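The Desk at the End of the Day

On the things that gather where we work, and the slow pleasure of sending them home again

There is an hour, usually close to six, when the light in my apartment goes the color of weak tea and I stop being any use to anyone. The last email has gone out, the kettle is thinking about it, and I push my chair back and look at my desk properly for the first time since breakfast. Every evening I am a little surprised by what has settled there. I live alone, so there is only one suspect.

I have been writing about homes for a good part of my life, and I have opinions on linen closets that would clear a dinner party. Desks were always somebody else's department. They belonged to the people who write about productivity, with their trays and their timers, and I was content to leave them to it. Then, two years ago, I gave up my rented corner on the third floor of the old Hatside building and brought my work home to a light wood desk under the window, and the desk and I have been getting to know each other ever since.

What I hadn't expected was how quickly it would stop being a desk. At Hatside a desk held work, because there was nowhere to put the rest of one's life except a coat hook. At home the rest of your life walks right up and sits down. The desk is the first flat surface after the hallway, and it stands at exactly the height where a tired hand lets go of things. I have come in with groceries and set down an onion beside the keyboard, and found it there at lunchtime the next day, looking quite at ease.

The mornings start well enough. I have a white board that lies on top of the wood, a plain matte thing with rounded corners, which I bought to save the surface from my cups and my elbows. It cost me 37 dollars at Wysocka, the housewares store near the station, and the woman at the register told me to wipe it with nothing stronger than dish soap. At nine o'clock it is bare except for the keyboard and the mouse, and I feel like a person with a plan. By ten there is coffee. By noon there is whatever I had in my hand when the phone rang.

Laundry is my particular weakness. The dryer is down the hall, and I take calls while I fold, and a call has a way of walking me back to my chair with something warm over my arm. Then comes the going out. I play badminton, badly and with great joy, in a drafty hall with a terrible floor, and so there are always shuttlecocks on their way in or out of this apartment. They live in the hall closet in theory.
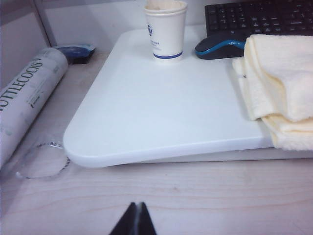
I used to be hard on myself about all this. I come from a family of putters-away; my grandmother could not sit down in a room with an open drawer, and I grew up believing that a muddled table was a kind of confession. So in my first winter at home I went after the desk with real zeal. I bought an organizer with nine compartments, a handsome thing from a small outfit called Trurkolel, and I gave every compartment a job. Paper clips here, stamps there, one for lip balm, one for the little screwdriver I use on my glasses.

It worked beautifully for paper clips. But I have never once in my life been overwhelmed by paper clips! The trouble on my desk is large and soft and comes from other rooms, and you can't fit a bath towel in a compartment meant for stamps. By March the organizer had become one more thing to move when I wanted to wipe down the surface, and I gave it to my neighbor, whose daughter keeps beads in it and is very happy.

After that I tried noticing, which costs less. For a couple of weeks I wrote down, on the back of an envelope, whatever I carried away in the evening and where I carried it to. It made funny reading. Bathroom, kitchen, hall closet, bathroom, trash, kitchen, bathroom. Hardly anything on the list belonged to my work. My pens were blameless. The keyboard and mouse stayed put all day like good children, and the commotion went on all over them.

That envelope changed how I tidy. I had been treating the desk as a place where things needed homes, and most of them had perfectly good homes already, a short walk away. What they wanted was a ride. So now I keep a shallow basket on the floor by my left foot, and at the end of the day everything that came from elsewhere goes into it, and I make one round of the apartment like a mail carrier. Bathroom first, for the towels, then the hall closet for the sports things, then the kitchen, where I end up anyway on account of supper.

The order does matter a bit, if you'll let me be fussy. I deal with cups before anything else and I never put them in the basket, having once carried a paper one down the hall on top of clean laundry and learned what half an inch of cold coffee can do. Cups go by hand, straight to the sink or the trash. Cloth comes next, and I refold it if it needs it, standing up, while I'm there. A towel that has been leaned on all afternoon deserves a shake. Long things, tubes and umbrellas and rolls of wrapping paper, go last, on top, where they can stick out.

Then I wipe. I use a damp cloth and a drop of that dish soap, and I lift the board to get the crumbs underneath, of which there are always more than I can account for. I don't eat crackers at my desk. I eat one cracker at my desk, now and then, over a period of months.

I have stayed in houses where none of this seemed to be needed. Last fall I spent a few nights at Lurnus, a guesthouse on the lake with a writing table in each room, and mine held a lamp and a blotter and 300 sheets of thick cream paper in a box. I sat down at it every morning with the best intentions. I think I wrote roughly 600 words in four days, most of them postcards. It was a lovely table and I was slightly afraid of it. On the last afternoon I hung my damp cardigan over the back of the chair, put an apple down by the lamp, and got a whole page done before dinner.

I've thought about that apple a good deal. I believe some of us work better with a little of the household within reach – a bit of softness at the elbow, something to remind us that we're going out later to run around and laugh. I wouldn't want it there for a week. A day seems right to me, and then the basket.

My round takes less time than the kettle if I don't stop to read anything, and I do generally stop to read something. Last night it was the washing instructions on a pillowcase. Then the towels were on their shelf, the closet door was shut, and I went in to see about the soup.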